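Stadimbridge Boards > Manipulation > Collecting demonstrations

Thread: How many two-hand demos before you train?

undlow_bench
Posted 04/11/2020

We are collecting two-hand demonstrations for a small policy and I would like to hear how others decide when to stop. The task is bringing two small parts together over a counter, one in each hand. No fixture, nothing resting on the surface while the hands meet.

So far we have 75 episodes that I would call clean. Each operator does a block of 6, then hands over. Anything where a part is dropped gets saved in a separate folder and is not counted in the 75.

Both of these are from the part where the hands come together: 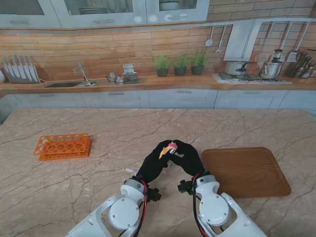
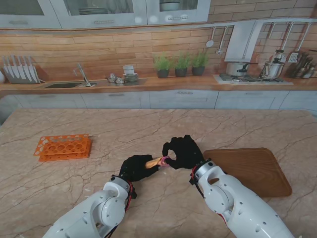

My question is whether to keep going with the same layout or start moving things now. The tube rack and the wooden board have stayed on the counter the whole time, rack on the left, board on the right. I have not trained anything on this set yet.

gundogdu_k
Train now. 75 is plenty for a first run and you will learn more from one bad policy than from another week of collecting. If it fails at the approach you need more start positions. If it fails at contact you need more contact. Right now you are guessing.

Shakuntala Chauhan
I disagree with training first. If all the episodes share one layout, the policy can do well on that layout and the result won't tell you much. We did this in October with a lid task. The numbers looked fine, then somebody pushed a bowl over to the other side and it stopped working. Move the background items between blocks. It costs a minute.

gundogdu_k
It costs a minute and it also mixes two problems. With a fixed layout you at least find out if the hand control is good enough. Change one thing at a time.

undlow_bench
I can see both. Would moving the rack every block be enough, or every episode?

Shakuntala Chauhan
Every episode if your operators will put up with it. Every 2 if they won't. Write down which, because you will want to split on it later.

amirham_left
Different point. How are you handling the pause before contact? Our operators slow down a lot right before the parts touch, and some stop completely to check their view. The policy learned to stop there too -- it would hover and never finish. We ended up trimming the long pauses and it got better, though not all the way.

undlow_bench
We have that. One operator waits up to 4 seconds. I had left it in on the theory that slow is safe.

amirham_left
Slow is fine. Standing still is the problem, at least if the policy only sees the current picture. Two identical views, one followed by waiting and one followed by moving, and it has no way to choose.

gundogdu_k
Or give it some history and leave the data alone. I don't like trimming. You get jumps in the joint positions if the arm was drifting during the pause, and then you are chasing those.

amirham_left
We only cut where both arms were under a speed threshold. Didn't see jumps. I agree it needs checking.

Shakuntala Chauhan
Please also keep the drops. You said they are in a separate folder, so good, but label the moment of the drop while you still remember what went wrong. If an operator recovers and finishes, I would count that as a demonstration.

undlow_bench
We have been throwing recoveries in with the drops. I'll go back through and pull them out.

Plan for now is to train on the fixed set as it is, and collect the next blocks with the rack and board moved every episode. I'll keep the pauses in the raw files and make a trimmed copy. Will post both results in this thread.

gundogdu_k
Hold back one full operator for testing, not random episodes. Otherwise the trimmed and untrimmed runs will look the same.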